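31st July

Linen notes, Saswood guest room. Spent most of the morning on the bed again, and I finally like how it's going. Xinyi wanted the duvet folded back at the top so guests can see the sheet, I wanted it pulled right up to the pillows. We tried it both ways and argued (nicely!) for longer than it took to make the thing.

Timings for the full make-up: 45 minutes on the first go, which is embarrassing, then 32 once I stopped redoing the corners. The old sheets from Gurkulport always crept up on me, these Trindulum ones stay put much better - bit slippery to get hold of, though.

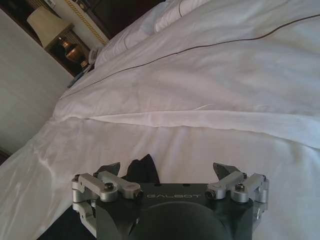 Piping on the duvet cover is my favorite part of the set. It does show up every crooked inch, so if you lay the cover on a slant you know it right away and so does everybody who walks past the door. Ultan says iron it in place. Ultan can come and iron it himself. I'd sooner smooth it out by hand and live with a few creases, it's a bed, people are going to sleep in it.

Pillows: two is plenty for this size. Don't stuff the covers too tight or the seams pull.

Still to do - ask Zou if the 700 gram filling comes in a longer cut, wash the spare cover on cool and measure it again before and after, and find a lower-watt bulb for the bedside lamp. Spare set is in box 1124, bottom shelf. Please put it back there when you're done, Ultan.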